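Home | Threads | Saved | Search | Log in

Dilek Karaca
June 8, 2018

Print this thread | E-mail this thread

Moving out of the Prukbridge apartment after four years. Writing down what I learned about getting a deposit back, as three people have asked me and I keep typing the same answer.

Start with the lease. Mine had a cleaning clause on the second to last page that I had never read. It named the oven, the window tracks and the inside of the closets. It did not mention the carpets at all.

I asked the landlord's office (Prarero) for the move-in checklist I signed. They took 12 days to find it. Ask early and ask by e-mail so there's a date on it.

14 shares | 6 comments

The checklist already listed the chip in the bathtub and the scratch by the front door. I had forgotten both. I was ready to buy a touch-up kit for the tub.

Nail holes: I had 19. Small tub of spackle, plastic knife, let it dry overnight, sand lightly. Don't paint over them unless you have the same paint. Volkan Tekin painted his with plain white and got charged for the whole wall.

The oven took longest. Baking soda paste, left on overnight, then wiped out with vinegar and water. The racks went in the bathtub with dish soap. Put an old towel down first.

Next was small stuff. Everything from the drawers and the bathroom shelf went onto a table so I could see what was worth a box.
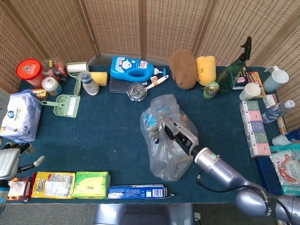 Small things on the green table. Lint roller stays out until the last day.

I kept less than I expected. Half-used bottles are heavy and they leak. Amparo Figueroa down the hall took the unopened food, and the rest of the cleaning supplies went to the laundry room shelf.

9 shares | 11 comments

Movers: I got two quotes. Bayram wanted a flat fee and Isik charged by the hour with a two hour minimum. I went with Isik and had all the boxes by the door before they came. It was 35 boxes and they were out well inside the minimum.

Call the electric company a week ahead. I had the power shut off the day after my lease ended, so the lights worked for the walk-through.

Do the walk-through in person if they let you. Bring the move-in checklist and go room by room. The manager wanted to write down the tub chip. I showed her the old form and she crossed it out.

She did take $40 for a missing closet key. I couldn't argue with that one. I found the key a week later in a coat pocket.

Give them your forwarding address in writing before you leave. Duygu Çınar didn't, and her check went to the old place and sat there until December.

My check came in the mail yesterday, full amount minus the key. Will answer questions about the oven paste tomorrow, I have to return the hand truck tonight.

22 shares | 17 comments

Print this thread | E-mail this thread
Previous | Next | Back to top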